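4.2 Comparing the two finger sets on the washing tasks

We had a fair bit of trouble deciding how to compare the two finger sets fairly, and it may help the reader if we explain how we got there. The arms, the rail they ride on and the controller (Gernamis, in the same release for every session) were kept as they were throughout. Only the fingers changed. One set came from the Batista kit, and the other was the softer Gament set, which we had liked a good deal in our early handling trials with dry cloths.
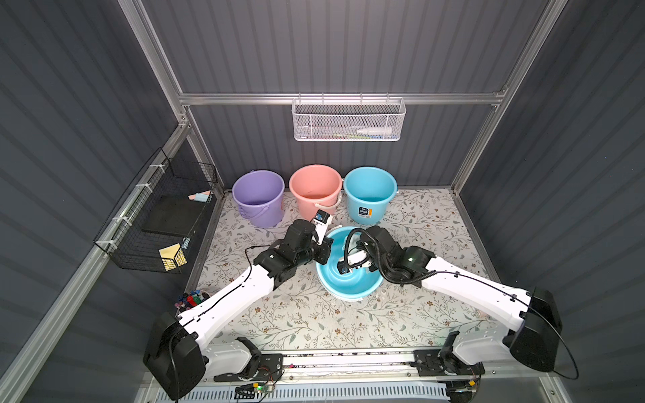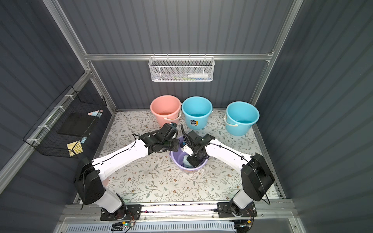 Figure 3. The two-arm Brurkora cell with a basin and three buckets on the floral work surface.

Each finger set was run through the same list of household jobs, and an operator drove both arms by hand controllers the whole way. We collected 222 attempts in all, of which 184 were kept for the comparison. The rest were dropped for reasons that had little to do with grasping, mostly a controller restart partway through or an operator who had picked up the wrong item from the list. We went back and forth on whether to keep a few of these — a restart does tell you something about a setup — but in the end it seemed kinder to both finger sets to leave them out and to mention the restarts on their own in Section 5.

The stiffer Batista fingers were the better choice whenever a firm pinch was needed on something small and hard. Operators told us they felt they could trust the grip and get on with the job, and their attempts were shorter as a result. Wet cloth was another story. The stiff tips tended to catch a single fold and let the rest of the cloth slide away, so the operator had to set it down and try again, sometimes up to 3 times before lifting it clear of the basin wall.

The Gament fingers spread the load over more of the fabric and we saw far fewer of these second tries. They did bend more than we would have liked when both arms pulled on the same cloth, and wringing was a weak spot for that reason. We had hoped that raising the closing force would make up for it. It helped a little, at the cost of warmer motors by the end of a long session, and we settled on the lower setting for everything reported in this section.

One thing we had not planned to measure was how much the cables matter. With the wrists turned well down into a basin, a coil that sits happily in free air can tug against the last joint, and several operators noticed the pull before we found it in the logs. We rerouted the coils in September and repeated the affected attempts with both finger sets, so the results in Table 2 all come from the newer routing. Readers building a similar cell may want to leave more slack at the wrist than looks tidy.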